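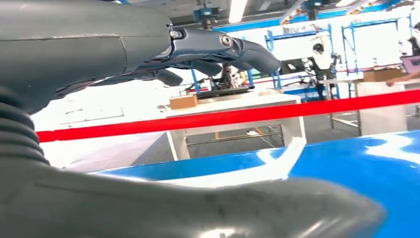 金属はなぜさびるのか ― 鉄とステンレス鋼

プレラサス子ども科学ノート 材料のページ 対象:小学校高学年から

1 さびとは何か

さびは、金属が空気中の酸素や水などと結びついてできる物質です。鉄のさびには、赤茶色の赤さびと、黒っぽい黒さびがあります。赤さびは、鉄・酸素・水がそろったときにできます。かわいた空気の中では、鉄はほとんどさびません。

金属が酸素と結びつく変化を酸化(さんか)といいます。紙や木が燃えるのも酸化の一種ですが、燃えるときの酸化は速く、さびるときの酸化はゆっくり進みます。使い捨てカイロは、細かい鉄の粉を酸化させ、そのとき出る熱を利用したものです。鉄を粉にすると空気にふれる面積が大きくなり、反応が速く進みます。

赤さびは、すきまの多い物質です。水や酸素がすきまを通って内側の鉄まで届くため、表面がさびたあとも、さびは奥へ進みます。長く放置した鉄の板に穴があくことがあるのは、このためです。

2 電子の受けわたし

鉄の表面に水がつくと、鉄の原子は電子を手放し、イオンという粒になって水に溶け出します。手放された電子は鉄の中を移動し、別の場所で水と酸素に受け取られます。つまり、さびた部分では小さな電池と同じしくみが働いています。

塩水をつけると鉄が速くさびるのは、塩水が真水よりも電気を通しやすいからです。海の近くの橋や、冬に道路へまいた塩がかかる自動車の下側は、さび対策がとくに必要な場所です。

3 ステンレス鋼のしくみ

ステンレス鋼は、鉄にクロムという金属をまぜた合金です。台所の流しや食器によく使われる種類には、クロムが18パーセント、ニッケルが8パーセントほど入っています。スプーンの裏に「18-8」と刻まれていることがありますが、この数字はクロムとニッケルの割合を表しています。

クロムは鉄より酸素と結びつきやすい金属です。ステンレス鋼の表面では、クロムが酸素と結びつき、厚さ数ナノメートルの膜をつくります。1ナノメートルは、1ミリメートルの100万分の1です。この膜を不動態皮膜(ふどうたいひまく)といいます。膜は透明で、すきまが少なく、水や酸素を内側へ通しにくい性質があります。

表面に傷がつくと膜も破れますが、空気中に酸素があれば、露出したクロムがまた酸素と結びつき、膜は自然に元へもどります。塗料の膜にはこの性質がありません。
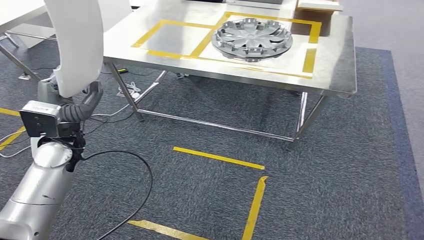 Xuelian Fangさんからは、家の流しに茶色い点が出た、ステンレスもさびるのではないか、という質問がとどきました。原因として多いのは「もらいさび」です。鉄の缶やヘアピンをぬれたまま置くと、鉄のさびが流しの表面にうつります。早いうちなら、中性洗剤とスポンジで落とせます。そのままにすると、さびの下に酸素が届きにくくなり、膜がもどらず、ステンレス鋼そのものがさびる場合があります。塩分も膜をこわします。しょうゆや塩水がついたときは、水で流してからふき取ります。

4 ほかの金属の場合

アルミニウムも、表面に酸化物の膜をつくります。この膜を電気の力で人工的に厚くしたものがアルマイトで、弁当箱やなべに使われています。

銅は、長い年月をかけて緑色の緑青(ろくしょう)におおわれます。古い寺の屋根が緑色をしているのは、その例です。

亜鉛は、鉄を守るために使われます。鉄の板に亜鉛をめっきしたものをトタンといいます。亜鉛は鉄より電子を手放しやすいので、傷ができて鉄が見えても、まわりの亜鉛が先に溶けて鉄のさびをおさえます。

金は酸素と結びつきにくく、ふつうの空気中ではさびません。

5 くぎを使った実験

用意するもの:鉄くぎ4本、ふたつきのびん4個、水、食塩、食用油、乾燥剤、紙やすり

くぎを紙やすりでみがき、1本ずつびんに入れます。

びんA 乾燥剤だけを入れ、ふたをする
びんB くぎの半分まで水を入れる
びんC くぎの半分まで食塩水を入れる
びんD 一度ふっとうさせてさました水でくぎを全部ひたし、上に油を注ぐ

湯をわかす作業は大人が行います。びんDでは、ふっとうさせることで水に溶けた酸素を追い出し、油で空気をさえぎっています。

毎日同じ時刻に、くぎの色と水のにごりを記録します。Deming Zhengさんの記録では、開始から123時間後の時点で、びんCの赤さびがいちばん多く、びんBがその次でした。びんAには変化がなく、びんDは467時間後に頭の部分だけがうすく茶色になりました。油の層にすきまがあったか、水に酸素が残っていたと考えられます。

結果は、気温やくぎの種類によって変わります。めっきされたくぎを使うと、違いが出にくくなります。買うときは、袋に「鉄」と書かれ、「ユニクロ」「亜鉛めっき」の表示がないものを選んでください。

使い終わった食塩水は、水でうすめて流しに捨てます。油は紙に吸わせ、燃えるごみに出します。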